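Cahier d'atelier – Pelthorpe, jeudi
Collecte de démonstrations, tâche « aubergine / assiette »

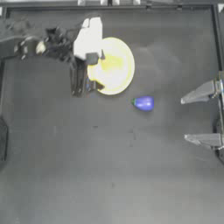
Où on en est
367 épisodes gardés avant ce matin. Objectif de la journée : 15 de plus, propres, sans reprise au milieu. À midi j'en ai 9. Je ne commente pas.

Ce qui coince
L'assiette jaune. L'aubergine violette, tout le monde sait la prendre, même moi. L'assiette, il faut l'aborder par le bord, et chacun a sa doctrine. Da-eun vient par la gauche, bas et lentement. Milan plonge droit dessus comme s'il avait un train. Le modèle, lui, fera la moyenne des deux, et la moyenne des deux passe à côté.
Décision : on prend l'approche de Da-eun pour tout le lot. Milan est prévenu, il boude.

Réglages
– Boîtier blanc de la pince surexposé. Baisser l'exposition de la caméra de tête avant le prochain lot, et noter la valeur cette fois.
– Position de départ de l'aubergine : à varier davantage. Trois coins de table, c'est peu pour prétendre généraliser.
– Script d'export Dizon : plante toujours si le nom du lot contient un accent. J'ai donc écrit « legume ».

À faire
Relire les épisodes de Milan avec lui, après son café.
Demander à Jusmont si leur jeu garde les essais ratés. Nous, on les jette, et je commence à le regretter.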